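4.2 Who gets to comment, and when

I should say up front that I went into the Kondholm lease files expecting to be bored. Public land leasing is mostly forms, and I've read a lot of forms! But the comment periods kept me up at night, so this section is about those.

Of the 858 parcels in our set, I could match 19 to a comment window that closed before the parcel map went online. People were being asked what they thought of drilling on land they couldn't yet find. Mirela Quintana and I checked each one twice (she did the evenings, I did the mornings) and we got the same list both times. Zacharopoulos puts this sort of thing down to short staffing, and I think he's partly right - the Estau field office had lost most of its mapping people by May. 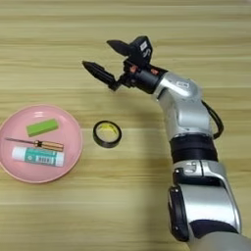
What I can't square with the staffing story is the order things went in. Grazing renewals in the same office still got their maps out first, every time. Oil and gas parcels didn't. Portela and Seixas found a similar gap in their Cledard study, though they were looking at mineral claims, so I'd be careful about leaning on it too hard.

Figure 3 plots window length against parcel size. The bigger parcels, those over 900 hectares, tend to sit at the short end, and I come back to them in section 5 with the meeting diaries.

Figure 3. Comment window in days, by parcel area, Kondholm lease files.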